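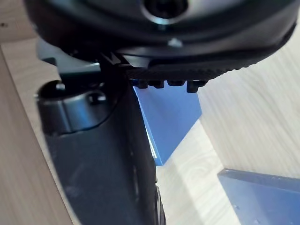 The arm at Barno stopped at 5 in the morning, which was the worst possible hour, because the bakery orders had to be on the truck by six and I was the only one in the building with shoes on.

I should say that I loved that arm. I had worked nights in the Barno stockroom since before it came, back when we did all the shelves by hand and went home with our backs humming, and when they bolted it down in June I brought it a little ribbon for its base, the way you would for a new calf. The Morrison people who installed it were very polite about the ribbon. They told me it could lift whatever I could lift and wouldn't complain half so much, and that was true for 254 nights, and I had gotten into the habit of saying good evening to it when I hung up my coat.

So when it went quiet, with its hand down inside a cubby and the amber light going on and off, I did what you do with a friend. I walked over and asked what was the matter.

The screen said GRIP FAULT 56. I had seen a 40 before, that's only a dusty sensor, you wipe it with the soft cloth and press the green button and everybody carries on. But I had never met a 56, and the binder (I keep the binder on the windowsill, under the geranium) skipped right from 55 to 57, as if whoever typed it up had gone off to lunch in the middle.

I could see the box it wanted. It was one of the Staltasport boxes, the small ones the tea comes in, and it looked so easy to reach. I thought, I'll just slide it over a hair and give the poor thing some help. I had my sleeve pushed up and my fingers past the edge of the shelf, and I remember the wood was cool, and I remember thinking about the truck.

What stopped me was my own coat. I had hung it on the gate that night instead of the peg — the peg had come loose and I'd been meaning to see to it — and I noticed it there, swinging a little, on a gate that was standing open behind me. An open gate is supposed to cut the power. I had walked right through it, with the amber light blinking away, and I had never heard the click. You always hear the click. It's a good solid sound, like a suitcase.

I took my hand back. I can't tell you it was a brave thing or a clever one, I just took it back and stood there holding it with the other hand, like something I'd found on the sidewalk.

Then the arm closed. It wasn't fast, and it made no more noise than a drawer. It shut its fingers, opened them, and shut them again, and the light went on blinking as though none of that had happened.

I walked all the way around the outside, to the big red button by the loading door, and I pushed it with my whole palm. After that I called the Morrison night line and got a young woman at the Iver office who asked me, very gently, to say again where I was standing. She had me hang a lock on the breaker and read her the number off it. When I told her about the click, she was quiet for a bit and I could hear her typing.

The bakery order went out late. I carried it myself, box by box, from the other shelves, and the driver helped once he saw my hands weren't doing so well.

They found a worn switch in the gate, and a page for 56 came by mail for the binder. I punched the holes and put it in where it belonged. I still say good evening when I come in, but I open the gate first and wait there with my coat on until I hear it.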